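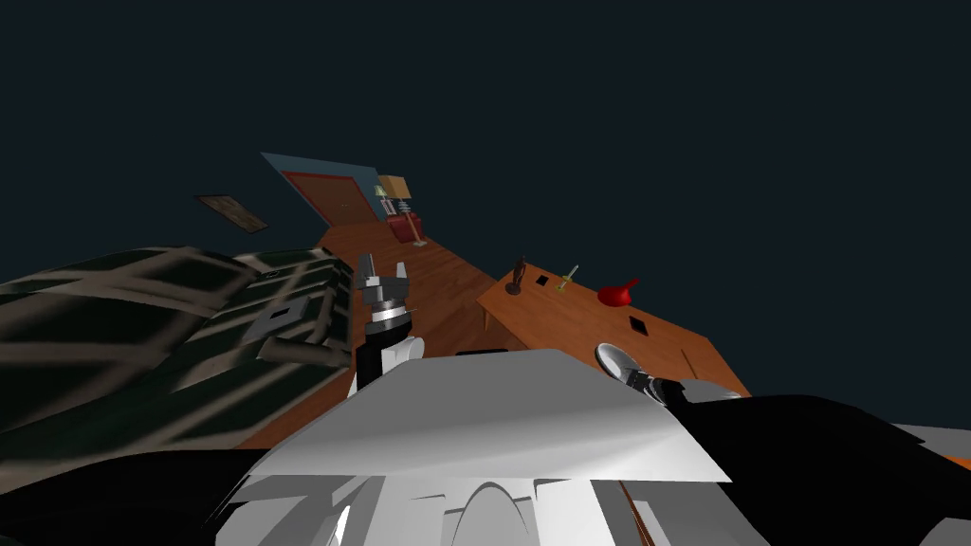 Why simulate a robot that is being built at home? A simulated copy lets the builder try out reaching and gripping long before the real arms are safe to run near furniture.

4.2 The virtual room

Shiferaw is the two-armed helper that Zinash Negash has been putting together, evening by evening, in the shared workshop at Killuvdale, and most of its early life has been spent in software. We gave it a room with a wooden table and some small things to reach for – a red object with a spout has been our favorite from the start – and we let it practice there while the real shoulder joints waited for parts.
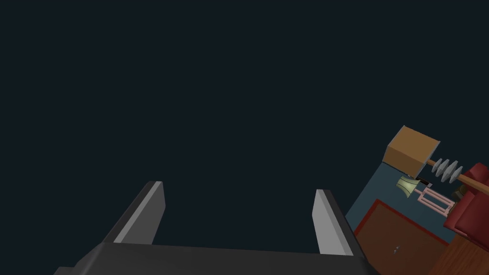 Gripping was scored separately from reaching, and we are glad we kept the two apart. Of 1,000 trial runs, 272 ended with a finger touching the table before the object, and 9 had to be thrown out when the simulator stopped early.
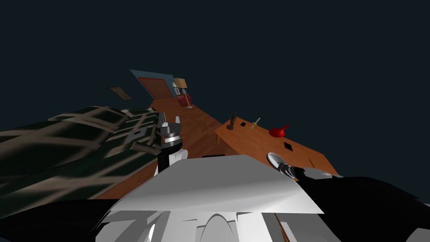 Figure 3. Shiferaw's simulated room, with one gripper beside the green patterned furniture and the other by the table.

We then went back to the wrist settings, which had been copied over from an older build of ours called Trinano, and lowered the closing speed a little at a time until the fingers behaved.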